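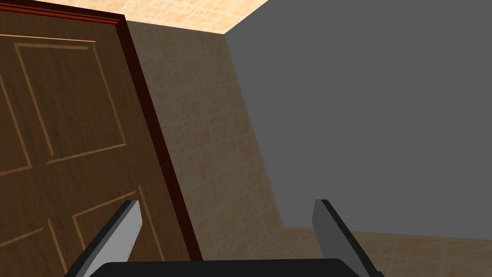

Gripper view at the door, simulator.

Kovwood is looking for 14 participants to test our draft rules for safe work of two-arm robots in the home. You drive the robot in simulation and note each rule that is unclear – or missing.

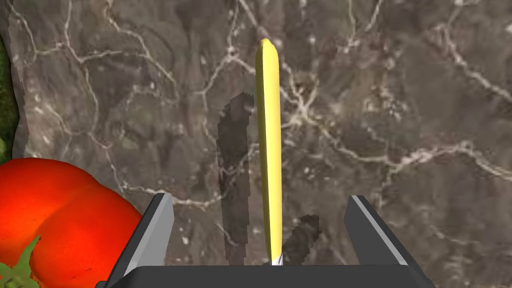
Sessions are in March and take seven evenings. No robot experience is needed, but you must read the Trulon rule sheet before you start. We pay 300 euros after the last session. 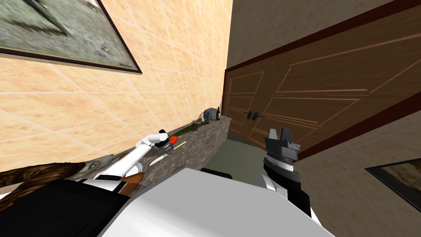 Both arms, with the counter and the double door.

Rules on speed, reach and when to stop come first.

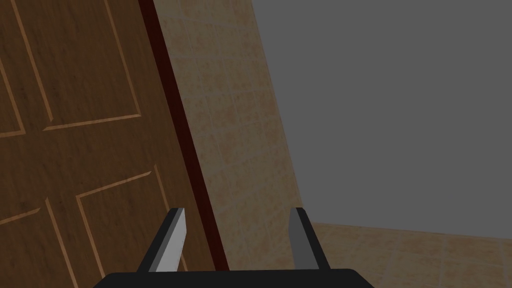
Please write to Zsolt Bárány, Kovwood, Grirkley office, in at most 500 words.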